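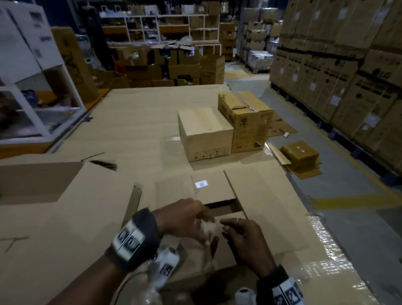 Esperanza Okafor had been packing cartons at Whitlock's in Dundport for 16 years, and she had her own way of tucking in the wrap, a sort of push and smooth that her mother used on pillowcases. She had never thought of it as something a machine might want to know.

But the new arms were coming in September, 3 of them, and the young man from Clareveo (very polite, always eating an apple) had asked whether she'd mind wearing bands on her wrists while she worked, so the arms could learn from somebody good. She'd said yes before she had properly listened, the way you do when someone calls you good.

"Doesn't it bother you?" said Fuvstead, over the tea. He'd been there longer than she had and was bothered by most things, including the tea.

"Ask me when I've got to 800," she said. That was how many cartons the young man wanted, and she had rather taken to the number.

It did bother her a bit, mostly on the bus. At the table she was too busy, and she had started noticing things she'd done for years without looking, how she leaned on the left hand, how she always put the tape down in the same daft place and then hunted for it. She found herself explaining it out loud, as she used to with the school leavers, back when Whitlock's still took on school leavers. The bands couldn't hear, of course, but it seemed rude to teach in silence.

At carton 782 the young man came by to say they'd be wanting someone to look after the arms, to put them right when they got in a muddle, and had she thought of it?

"Would I still get to pack?"

"Now and then," he said. "The awkward ones."

She thought of all the awkward ones, the lamps and the odd-shaped mirrors, and pressed the wrap down flat.

"Put Fuvstead's name down as well, then," she said, and went looking for the tape.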